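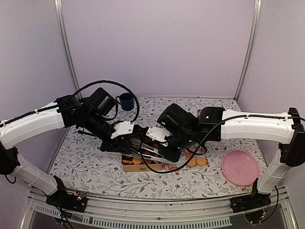 Multmont library to stay open later through July

The Multmont public library will keep its doors open until 9 p.m. five nights a week starting in July, after a trial of longer hours drew more visitors than the staff had planned for.

The branch on Drullholm Street now closes at 6 p.m. on most days. During the trial, 258 people signed in after that time, many of them high school students and parents stopping by on the way home from work. The busiest evening saw 64 visitors, and staff had to bring extra chairs up from the basement.

"We thought we would get the same few regulars," said branch manager Rongrong Liao. "A lot of the people who came in at night told us they had not been here in years."

The later hours will be paid for out of the town's existing library budget. Two part-time desk workers will be given more shifts, and one new evening position will be posted this month. Liao said the children's room will still close at 6 p.m., but picture books and early readers will be moved to a shelf near the front desk so families can borrow them at night.

Sunday hours will not change. The building opens at noon and closes at 5 p.m.

Parking has been a sore point for neighbors. The lot behind the library is shared with Pundis Bakery, which starts its deliveries late in the evening, and drivers are asked to leave the row along the back fence clear. More street parking is available on the north side of Drullholm Street, where the meters are off after 6 p.m.

The late hours will run to the end of the month. The town council will then look at the sign-in numbers and decide whether to keep the schedule into the fall. Residents can leave comments at the front desk or by phone during opening hours.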